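Grenley workshop notes: looking after the hand-held grippers

The paired grippers at the Warnance floor have now been through their first full service, and several people have asked what was done to them and what they should be doing themselves between services. The short version is that the grippers need very little, but the little they need has to be done every time.

Each gripper is one half of a pair. The operator holds one in each hand, works at the table, and the cube on top tells the tracking software where the tool is. If a cube has shifted on its mount, even slightly, the recorded path of the finger tips will be wrong from start to finish, and you will not notice until someone tries to play it back on the arm. We threw out 54 recordings in January for this reason. All of them came from one left-hand unit with a worn mounting screw.

The check goes like this. Before the first run of a session, hold the gripper by its body and try to turn the cube with two fingers. It should not move. Look at the printed faces under the ceiling lights and wipe off any fingerprints with a dry cloth. Do not use the alcohol wipes on the printed faces, as they lift the black. Then close the fingers fully, open them fully, and do that a few times. The travel should feel even all the way through.
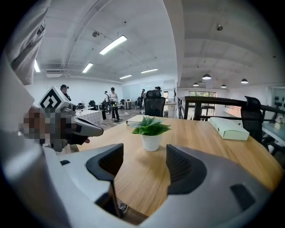 Jintana Wiriya would like the cube check done again after every break as well as at the start, and asks why the sheet allows a whole session on one check when a single knock against a chair is enough to loosen the mount. She also wants the replacement screws kept at the table and not in the Petridis cabinet downstairs.

Both points are fair. The sheet has been changed and the screws have been moved. Anyone who drops or knocks a gripper should stop, repeat the check and mark the run, whatever the sheet says.

Finger pads are the next item. They wear at the tip first. We change them in pairs after 1,000 closing cycles, which the Flukier logger counts for you and shows on the start page. Changing one pad alone leaves the grip uneven, and thin things such as leaves and book covers then slide to one side as the fingers close. The new pads are stiff at first. Run them on the practice objects before recording anything you intend to keep.

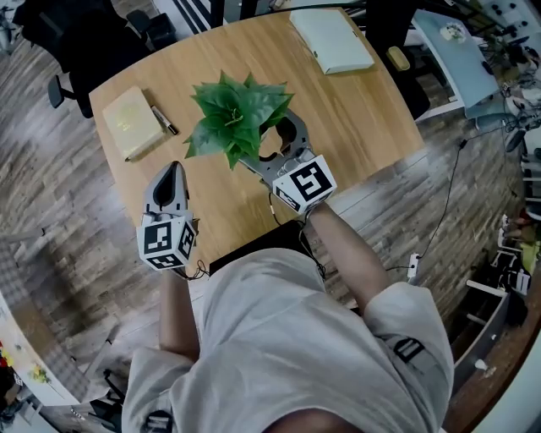
Cables come last and cause the most lost time. Leave enough slack that you can reach the far edge of the table without pulling on the connector. If the tracking drops out when you stretch forward, suspect the connector before you suspect the software. We found one with a bent pin during the service and replaced the whole lead, as the pins are not worth straightening. Spare leads are in the top drawer with the hex keys.

The next full service is due after another 200 sessions. Please write faults on the log when they happen, with the number of the unit. Unit 7 is still waiting on a housing part and should stay on the shelf until its tag is removed.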